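Singers wanted for a new five-part vocal group - open auditions in Jurnullow

Zirmont is putting together a brand new pop vocal group and we're looking for singers aged 18 to 26 to be in it. You don't need an agent, a manager or a single release to your name. If you sing in your bedroom, at the back of a choir or at weddings on Saturdays, we'd love to hear from you!

We put out our first call last year for a duo, Thaler, and had 1,197 entries from all over the country. We listened to every one of them (it took most of the winter, and plenty of toast) and it was such a joy that we wanted to do it again with a bigger line-up.

What we're looking for

Voices that sit well together, first of all. We need high and low parts, so basses, please don't be shy - we never get enough of you. You should be able to hold a harmony line while someone next to you sings a different one. Dancing is a bonus and we can teach you the steps. Playing an instrument is lovely but won't count for or against you.

How it works

Send us 2 songs, one fast and one slow, sung without backing. A phone recording is fine. From those we'll invite 100 singers to Jurnullow for a day of group singing, and 50 of them will stay on for a second day, when we start trying people out in different combinations.

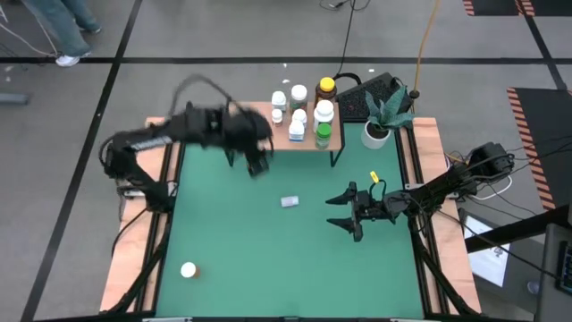 The final line-up will be chosen by the end of that second day, and rehearsals start in December. They'll be in the evenings and at weekends to begin with, so you can keep your job or your course going while the group finds its feet. The first single will come out on our own small label, Zedodon, and all five members will have a say in which song it is.

Pay and travel

Train and coach fares to the auditions are paid back on the day, so keep your tickets. Members of the group are paid for rehearsals from the first week, and every member gets an equal share of anything the records earn. Bring your own lunch to the auditions; there's tea, coffee and squash all day.

To enter

Use the form on the Zirmont auditions page and add your name, age, home town and your two recordings. Tell us a bit about the music you grew up with too - we read those parts first. Entries opened on 8/18/26 and stay open until all the audition places have been filled. Everyone who enters will get a reply, whether it's a yes or a no.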